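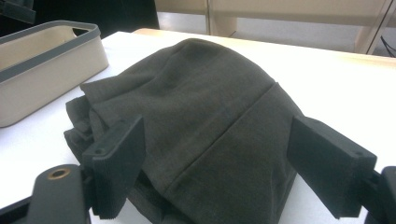
Dark grey, fine matte texture, bunched up on the table.

2019-08-02

Part-time lecturers at Brunley have now had the new pay terms since May. I have read the notice twice and the arithmetic still needs setting out.

The old contract paid for 300 hours a year, of which 200 were teaching and the rest marking and meetings. The new one pays for teaching hours only, at a higher hourly rate. The union branch puts the loss at 900 pounds a year for someone on a full set of classes. My own figure is a little lower, as I have no resits.

Serklow and Cullton kept the old split. Both are smaller colleges with the same funding formula, so the formula does not explain the change.

The branch ballot closed with 34 votes against accepting. The total cast has not been published and I have asked for it. Management says the terms will be reviewed after enrolment, but the notice gives no date for that.

I will post the Kadlec contract next, once I have a clean copy of the annex.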